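Home broadband and Wi-Fi questions - the ones I get asked most

I look after the broadband side of things at Findimton, and these are the questions that land in my inbox week after week. If yours isn't on the list, drop me a line and I'll add it.

Do I have to use the router you send me?

No, use whatever you like! The Jivudlow box we post out is already set up with your login, so it's the quickest way to get going, but plenty of our customers plug in their own. You'll need your account name and password from the welcome letter.

Why is my speed lower upstairs?

Walls, mostly. Old brick chimney breasts are terrible for it, and so are big mirrors and fish tanks. Try moving the router out from behind the telly and up onto a shelf before you spend any money. I gained 47 Mbps in my own back bedroom just by doing that (and I'd been moaning about it for months).

What's the difference between the two network names?

The one ending in 5 is the faster band, but it doesn't reach as far. The plain one is slower and gets through walls better. Doorbells and smart plugs often only work on the plain one, so if yours won't connect, try that first.

Do I need the mesh kit?

Maybe not. It's 149 pounds for the pair, and in a small flat you won't notice much. Long thin houses with the socket at one end are where it earns its keep.

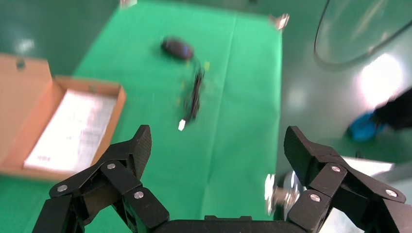 Computer mouse and cable on a green cloth

Can I turn the router off at night?

You can, but I'd leave it on. Updates are sent out at 3am, and a router that keeps vanishing can look like a faulty line to our system, which may then slow you down to keep things steady.

I live in Aslow - when do I get full fibre?

The first 600 homes go live in November, starting from the Kariuki exchange end. Pop your postcode into the checker and we'll email you when your street is ready.

How do I reset everything?

Hold a paperclip in the little hole on the back until the light goes orange, then let go and wait. It wipes your Wi-Fi name and password too - so write them down first!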